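Tollidari two-arm helper, by Clerivmont
Equipment page / Care homes, small hotels, offices

Updated 27 November 2022. Prices on request, see bottom.

Two arms, white torso, parallel grippers. Takes over door rounds, trolley fetching and the evening lock-up. Sold with the Dirnero planning software, so your rooms get tried out on screen before anything rolls through the door.

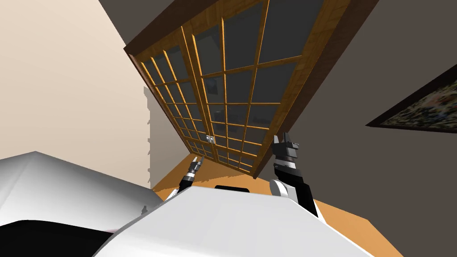
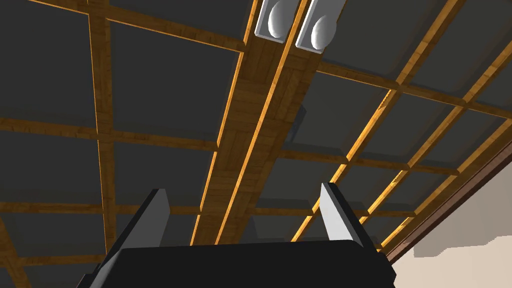
Simulated rooms, Dirnero planner.

What changes for your staff is the first thing everybody asks us, so it goes first. Short version: less walking, more deciding. The night person stops doing the full loop of the building and gets a list of what was done and what wasn't. Somebody still has to read that list. Somebody still has to go look when a door won't latch. In the planner you can put both arms up toward a pair of glazed doors with small panes and a little white latch, and talk through with the people who use doors like that every day how far a gripper should be allowed to go near glass. Do this with them in the room. Cleaners and porters know things about a building that are not on the floor plan, such as which door sticks in April.

At Daneshvar, a residential home, the unit has been on evening duty since spring. Eirlys Gronow runs the shifts there. Her notes to us, shortened:

"First two weeks it was more work, not less. We were following it. After that I got the late round back and put it into handover, which used to be five minutes by the coats. Two of the staff still don't like sharing the corridor with it and I've stopped pushing. They do the upstairs."

No jobs were cut at Daneshvar. We can't promise that for your site, thats your decision and you should tell people early which way it's going.

WHAT'S IN THE BOX
Tollidari unit, two arms, parallel grippers fitted
Charging dock
Spare finger pads
Stop button pendant, 3 of them, hand these out, don't leave them in the drawer
Dirnero planner, one site license
Printed quick card for shift staff

WHAT IT DOES
Opens and closes lever and latch doors that are on its list
Fetches and returns light trolleys
Logs every round, plain text, printable
Waits when a person is in the way. Keeps waiting. You may have to step aside

WHAT IT DOESN'T DO
Lift people
Stairs
Ceiling work. The planner lets you point a gripper straight up at the beams and lamps, and we do get asked about bulbs. Not rated for it, please don't
Anything with keys, for now

TRAINING
7 hours per shift group, on site, split over two visits. Cameron Matheson does most of these. He'll want the people who will work beside the unit, managers are welcome but please not only managers. First visit is all planner, no hardware. People move the arms on screen, get it wrong, see what a bad approach looks like. Second visit is the real unit and the pendants.

Expect questions about who gets blamed when something is broken. Have an answer ready before we arrive, it goes better.

SUPPORT
Phone line 24 hours. Your night staff can call us direct, no need to go thru a supervisor. Put the number on the wall.
Software updates are installed in daytime only, after a complaint from a customer who was quite right.

ORDERING
Order code 2997. Quote it with your site name and the number of doors on the round. Send a floor plan if you have one, phone photos of the doors if you don't. We build the planner version first and you get to see it before you sign.
Lease or purchase. Lease includes pads and both training visits. Purchase includes training, pads are extra after the first set.
Demo units are all out at the moment, waiting list is open, email sales and say which shifts you want to try it on.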